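Gandcombe Community Garden and Shared Kitchen
Progress report to the Tredholm Fund, prepared by Chrysanthi Vlachopoulos

Dear Bayu,

First of all, thank you for being so patient with me over the paperwork. I promised you a short report and I'm afraid I have never managed to write one, so do put the kettle on!

The big news is that the kitchen is open. We served our first lunch in the new room on Sun 24 February, and 48 people came, which filled every chair we own and a few we borrowed from the school on Pralstead Road. Rizal Sopacua made a fish curry that people were still talking about at the next meeting (he has agreed to do it again, bless him), and the soup was all leeks and kale from our own beds.

Out in the garden, things have been slower. The frost stayed late and we lost most of the broad beans, so Yusri Sutanto has started a second sowing under cover. The 2 new raised beds you paid for are filled and planted, and the wheelchair path between them is finished apart from the edging. We have handed out 200 seed packets to families so far, mostly lettuce and radish, with a little card in each one on when to water.

On money, we still have almost 1,000 dollars of your grant in hand. I'd like your blessing to spend part of it on shelving for the pantry.

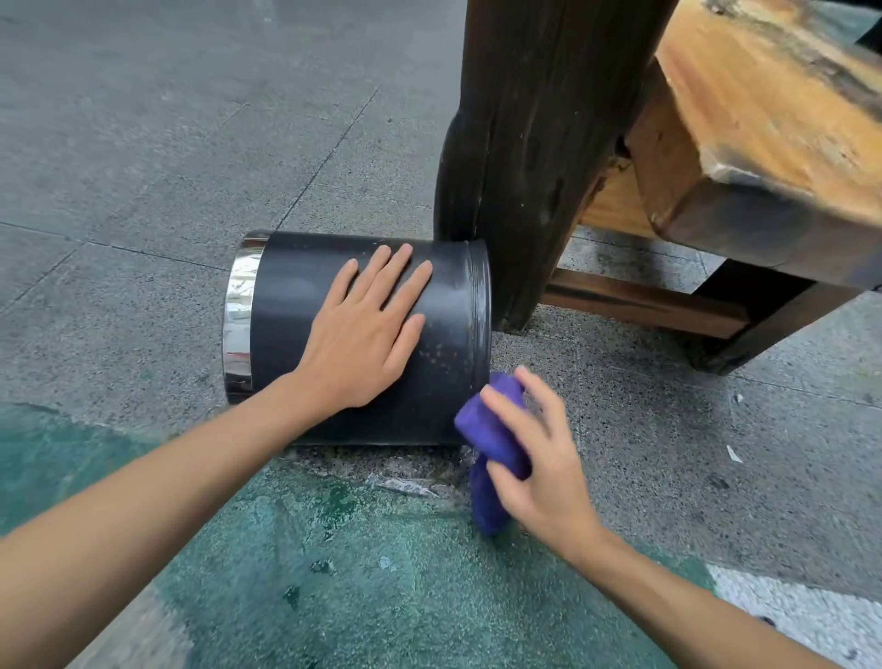
The other thing I wanted to raise is the cooking class. Darmawan Subramaniam has a waiting list for the evening group, and he would like to run another one alongside it if we can find the hours. I have said yes in principle, but we would need to pay for the gas and ingredients, and I didn't want to go ahead without asking you.

We're planning the harvest supper for August and would love to have you there. I'll send the full accounts once Rizal has found the last of the receipts.

With warmest thanks from all of us,
Chrysanthi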